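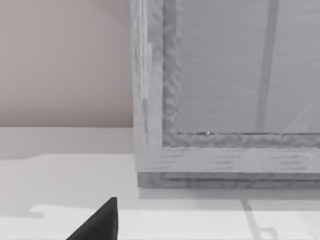

Kitchen robot trials halted in Oltthorpe after arm pushed past its limit

April 16, 2018

A company testing a robot arm for home kitchens has stopped all work with the machine after it kept pushing on a microwave door that would not open, then slid the appliance off the back of a counter.

No one was hurt. Navickas, the company that builds the arm, said the test kitchen in Oltthorpe will stay closed until a fault in the control software has been fixed and checked by an outside firm.

The arm, sold to research customers under the name Jullanari, is meant to help people who have trouble reaching or gripping. It opens doors, turns knobs and moves light items from one surface to another. Navickas had planned to place the first arms in private homes this summer. That plan is now on hold.

Vija Mets, who runs testing at the company, said the arm had been told to take hold of the door handle and pull. It missed the handle and its finger came to rest against the front of the door.

"At that point it should have felt the contact, stopped and backed away," Mets said. "It read the contact as a good grip and went on to the next step. The next step was a move that needed force, and it used the force in the wrong direction."

The arm is supposed to cut its motors when it meets more than 86 newtons of resistance. According to a report the company sent to its customers, that limit was switched off for the length of the pull. The people who wrote the software had done this on purpose in January, after earlier versions of the arm gave up on stiff doors. The limit was meant to be replaced by a higher one. The higher one was written but was never loaded onto the arm in the test kitchen.

An operator standing behind the safety line pressed the stop button. The arm halted, but by then the microwave had gone over the edge and its door was broken. The counter was damaged as well, and one finger of the gripper had to be replaced.

Navickas trains the arm in a simulated kitchen before any program is run on real hardware. The simulated room is drawn by computer and includes a microwave and other household items. The software can try the same task there again and again with the arm starting from slightly different places.

After the accident, engineers went back to the simulator and ran the door task 300 times with the same software that had been on the arm. In 19 of those runs the gripper missed the handle and the software recorded a grip anyway. None of those runs had been flagged as failures.

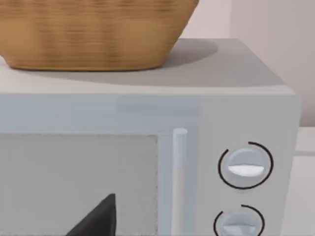

A view from the simulated kitchen, with the tip of a gripper finger in front of the microwave window, to the left of the door handle.

Dace Lill, a safety engineer at Sarkley, the firm hired to review the case, said the simulator had been scoring the wrong thing. A run was marked as passed if the program reached its last step without an error message. Whether the door had opened was not part of the score.

"You could have a run where the door stayed shut the whole time and the log said it went fine," Lill said. "Anyone who watched the playback would have caught it. The playback was saved, but people were reading the logs."

Lill said there was a second problem. Objects in the simulated kitchen were fixed in place unless a task called for moving them. The microwave was treated as part of the counter, so it could not slide however hard the arm pushed. In the real kitchen the microwave stood on rubber feet and had nothing behind it.

The review also looked at the camera view the software uses to judge where the handle is. Lill said the view close to a door front can be hard for the software to read when the handle, the door and the control panel are all pale and close in color. Her team has asked for tests with darker appliances and with different lighting, both in the simulator and on the real arm, to see how often the handle is missed in each case.

She would not say whether the camera was a main cause. That part of the review is still open.

Mets said the company accepts the findings so far. She said the force limit will now be held in a separate controller that the task software cannot change. If a door is too stiff to open under the limit, the arm will let go and report that it could not finish.

"We would like it to open every door," she said. "If it can't, it should say so and leave the door alone."

Other changes are planned for the simulator. Appliances will be given weight and allowed to move. The door task will be scored on how far the door has swung, and any run that passes with the door shut will be sent to a person to look at. Mets said the old results for drawers and cabinet doors will be scored again under the same rule, and that some of them may turn out to be worse than the company had reported.

The fault does not affect arms used only for picking up and setting down objects, according to the company's notice. Those programs never turn the force limit off. Customers who have loaded the door program were told to remove it and to keep the arm powered down until they have confirmed that it is gone. The notice says the version number shown at startup is not enough to go by, as the test kitchen arm showed the correct number while still missing the new limit.

Navickas did not say how many customers had loaded the door program. It said it had spoken to all of them by phone and had heard of no other damage.

The operator who pressed the stop button has asked for a change of a different kind. The button was mounted on a post at the far end of the safety line, a few steps from where operators stand to watch the door tasks. The company is moving it and adding another on the opposite side of the room. Operators will also be given a hand-held stop switch during any test that involves pulling or pushing.

Sarkley expects to finish its review in six weeks. Lill said her team will first watch the accident program run on an arm bolted to a test bench, with a dummy door in place of an appliance, and will measure the force at the fingertip directly. After that it will repeat the test with the new controller fitted.

Home trials will not be given a new date until the review is done. Mets said the families who had signed up were told by letter and can withdraw if they wish. The repaired arm is in storage at the Oltthorpe site with its power supply removed.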